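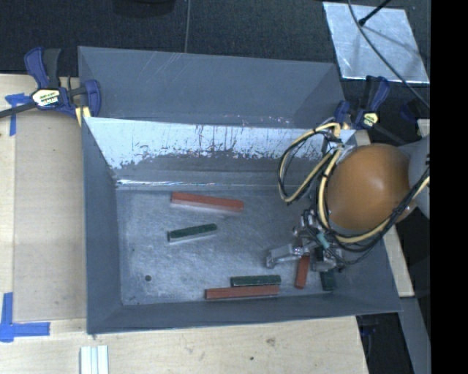 **Opinion / Robotics and workshop practice**

# A missed pick is a fault until you've shown otherwise

Our arm is called Pop. It picks wooden-toy-sized blocks out of a metal bin and puts them back in again, for hours, so that the people at Stedwood can find out which of their grasp planners is any good. The job is dull on purpose. Red blocks, green blocks, the same bin clamped to the same bench in the same unit in Tamitz. If anything strange happens you'd expect us to notice.

We didn't notice for 2000 picks.

In December we had a run of that length where the gripper failed to hold the block 100 times. That seemed fair for the planner we were testing, which was new and a bit rash near the walls of the bin. The log called every one of them "missed grasp", the same label we'd used for years, and the number went into a table. The table went to Brestemora, who pay for part of the work. They asked whether the misses were mostly at the back wall, where the metal is shiny and the depth camera struggles. We said probably.

Then one afternoon the gripper let go of a block above the bench instead of above the bin, while one of us was leaning over to straighten the tape. The block hit her on the wrist. It didn't hurt much. She wrote it up anyway, and she also wrote down that she'd seen the fingers open in mid-air with no command on the screen. So this wasn't a missed grasp at all. The block had been held, carried, and dropped.

The cause was a cable. We run the gripper's power and signal lines along the outside of the arm, tied on in bundles, with a loop left slack by the wrist so that the joint can turn. The loop was a little short. When the wrist went past a certain angle the slack ran out and the connector was tugged, and a conductor inside it had started to break. It would lose contact for a moment and come back. The gripper controller took the lost contact as a restart, and the first thing it did on restarting was open its fingers.

Replacing the cable took less than an hour. What I want to argue about is the label in the log.

"Missed grasp" sounds like a measurement, but it's a guess about the cause, made by whoever wrote that bit of code, probably in a hurry. All the software really knew was that the fingers ended up with nothing between them. A block can slip, or be badly seen, or be wedged under another block. The gripper can also lose power. We filed all of these under the name of the most common one, and from then on each real fault made the planner look slightly worse and the hardware look perfectly healthy.

When we went back through the recordings, 6 of the 100 were drops in transit with a controller restart just before them. I've heard it said that such a small share hardly matters to the result, and for the result I'd agree. The planner's score barely moved. For safety it's a different sum. Each of those was an arm in motion letting go of what it held, without being told to, and we had written them down as ordinary bad luck.

The usual reply is that a block is a light thing and nobody should be leaning over the bench while the arm is live. Both true. Our own rules say the same, and the rule was broken that afternoon. But I don't like treating the rule as the end of the matter. People lean over benches. More to the point, the gripper's habit of opening when it restarts was a choice, and someone sensible made it. On a small arm that might trap a finger, opening on power-up is kind. On an arm that lifts things over people it's the wrong way round. We hadn't asked which sort of arm we had, and the toy blocks had let us put off asking.

I would change three things in any lab like ours, and we've now changed them in this one.

Log what the machine knew. "Fingers empty at close", "fingers empty after lift" and "controller restarted" are all plain facts, and the word for the cause can be added later by a person who has looked.

Stop the arm on a gripper restart. Ours used to carry on to the next pick as if nothing had happened, and I still find that hard to believe when I read the old code. It costs a walk across the room to clear the stop. There were complaints about this for a week or so and then there weren't.

Put the cable on the list of parts that wear out. We oil things, we check the bar clamps, we look at the finger tips. The bundle on the outside of the arm gets bent more often than anything else we own, and it had no entry anywhere. It has one now, with an interval of 2000 picks, picked for no better reason than that we know one cable didn't last longer than that in a healthy state.

Brestemora took the corrected table well enough. They asked if the earlier runs had the same problem – and we had to say we can't tell, as the controller messages weren't kept.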